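The Bottom of the Bin

By Dolores Whitlock

I have a theory that every household owns one container where things go to be forgotten. My mother had a drawer. My sister has the back seat of her car. I have a big grey metal bin, and last October I finally decided to get to the bottom of it.
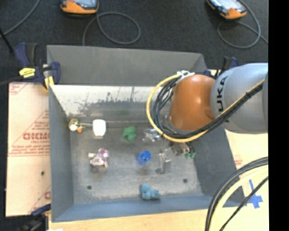 I bought mine at a salvage yard off Route 12, and it cost me 15 dollars, which I still brag about. I meant to keep firewood in it. We don't have a fireplace (my husband pointed this out in the parking lot), so it became the place for odds and ends, and oh boy, did it fill up!

The trick with metal is that you hear everything. Drop a marble in a Flamska basket and it's gone. Drop one in a steel bin and the whole house knows, dog included. Scuffs don't bother me either. I tried to buff mine out once with a tub of Vorilent polish and gave up by lunchtime, and I've come to like all those scratches, the way I like a beat-up cookie sheet.

So I tipped everything out on the kitchen table and started sorting. Small toys went in one pile, crinkly wrappers and packaging in another, and anything I couldn't name went on the windowsill until somebody claimed it. My grandson took back a plastic frog and a wheel he swore was important. The wheel is now on my nightstand, don't ask me why.

I've put the bin back by the door, and I check it every couple of weeks. There's already a glove in there.

Print this article | E-mail to a friend

Contact us | Copyright Lumanlan Magazine | Back to top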